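How to Set a Simple Table (and Keep the Cutlery Where You Can Find It)

Posted Tuesday, March 18, 2025, by Lempi Seppälä
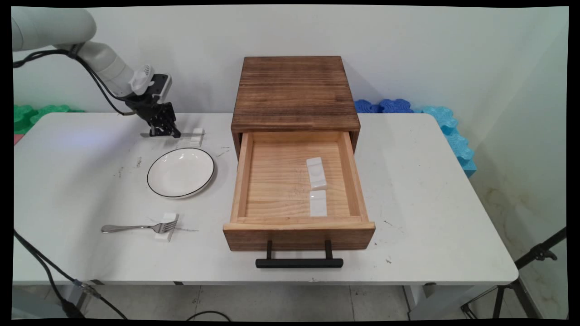 I grew up in a house where setting the table was the job you were given when you were too small to be trusted with the stove, and I've had a soft spot for it ever since. My own kids grumbled about it, as I did, and now my granddaughter asks to do it before she's even got her shoes off (long may it last!). Quite a few of you wrote to me after the soup post wanting to know how to teach it, or how to do it yourselves without fussing, so I've written down the way we do it at our place in Etness.

What you need

For each person, one dinner plate, one fork and one knife. Add a spoon if there's soup or pudding. A pair of cutlery rests for each place is a lovely extra, and I'll get to those in a minute. You'll also want a damp cloth, a dry tea towel and a drawer that isn't jammed full of elastic bands.

On plates, I'm fond of plain white with a thin dark line around the rim. The line gives the eye something to follow when you're lining things up, and it looks a bit dressed without being fancy. Mine came from a shop in Koltthorpe that has since closed, and I've been rationing them carefully.

Step 1: Clear and wipe

Take everything off the table. Yes, the mail too. Wipe it from the far side towards you, then go over it with the dry towel. White tabletops show every speck, and an old one will have scuffs that aren't going anywhere, so please don't stand there scrubbing at them while the potatoes go cold. I spent a good part of one June on a mark that turned out to be part of the table.

Step 2: Put the plates down first

The plate is the middle of each place and everything else takes its spot from it. Set it straight in front of the chair, about a thumb's width in from the edge of the table. Do all the plates before you touch a fork. Once they're down, stand back at the end of the table and have a look along the row, and nudge any that have wandered.

Step 3: Forks to the left, knives to the right

Fork on the left with the tines up, knife on the right with the cutting edge turned in towards the plate. If you're using a spoon, it goes on the outside of the knife. Handles should finish level with the bottom of the plate, near enough. For little ones who mix up their sides, I say that "fork" and "left" have four letters each, and "knife" and "right" have five, and that has carried three children and a good many visitors through.

Step 4: Add the rests, if you have them

A cutlery rest is just a small block or bar that holds the business end of a fork or knife up off the table. They're handy if you eat more than one course with the same cutlery, and they save the tablecloth from gravy. Small plain white ones go with nearly anything. Put the rest near the top of the place, then lay the fork on it so the tines are raised and the handle comes down to the table. The knife goes on its own rest with the blade across it.

If you're short of space, you can lay the cutlery sideways instead, with the knife across the top of the plate and the fork across the bottom. It isn't the proper way and my aunt would have had words, but on a narrow table it keeps elbows and handles apart, and children seem to find it great fun.

Step 5: Give the rests a home

Rests are small and they wander off. I keep mine in a shallow wooden drawer unit that sits right on the table, dark planks on top and pale pine inside, with a black bar handle that's easy to grab with a damp hand. Pull the drawer all the way out before you go rummaging, so you can see into the back corners. Leave the spares together on one side and save the other for napkins.

Unfinished pine does drink up water, so dry the rests properly before they go back in. If the drawer starts to stick, rub a candle stub along the runners and slide it in and out a few times.

A few questions I get

Do the knife and fork have to match? Heavens, no. Half of mine are strays.

What about glasses? Above the tip of the knife, on the right. Put them down last so there's less to knock over.

Can I set the table the night before? You can, and I do for birthdays. Turn the glasses upside down to keep the dust out, and shut the drawer if you have a cat.

Next time I'll be folding napkins, the easy way first and then the one that took me 29 tries.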